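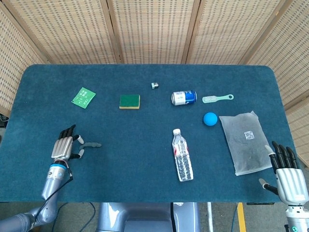
Woven screen behind the table, green sponge and a few other bits in front.

About us

Gillis is a small shop on a side street, selling household things, stationery and presents. Independent, always have been. No head office, no area manager, no loyalty app.

How it started

A market stall first, Saturdays only, then a lease on what used to be a shoe repairer's. The first winter was slow. January especially – two days that month we took less than the cost of the heating. Then the bus stop moved to our side of the road and things picked up. We have been in the same unit ever since and we've no plans to go anywhere bigger.

What we sell

Brushes, cloths, string, candles, notebooks, cards, enamel mugs, tea towels. Seeds in spring. Most of it from small makers, and we try to buy direct where we can. Temelitz do our brushes and have done from the start. Krajčí send the mugs and bowls, two deliveries a year, so when a colour is gone it's gone till the next one. Isto is our own label – soap, beeswax polish and the plain notebooks. The polish sells out most, sorry about that, we are making more.

At the last stock take we had 494 different lines on the shelves, which is too many for a shop this size. Some of the slower ones will be going in the reduced basket by the till.

Who works here

There are five of us, mostly part time. Everyone does everything: till, unpacking, window, sweeping the front step. If you ask for somthing we haven't got it goes in the order book, and we ring you when it comes in. No deposit needed under £20.

Buying local

We belong to the street's traders' group and share a delivery van with the bakery and the wool shop. Local drops are Tuesday afternoons, free within about 5 miles. Further out it goes by post at cost.

Opening

Tuesday to Saturday, 10 till half past four. Closed for lunch if there's only one of us in, check the door. Cards and cash both fine. Parking behind the chemist, first hour free.

Returns

Bring it back within a month with the reciept and we'll swap or refund. Candles only if unlit.

Trade enquiries

Makers are welcome to get in touch, but please email first with prices and a minimum order. Samples left at the till tend to get sold by mistake.

Page last updated 19 July 2020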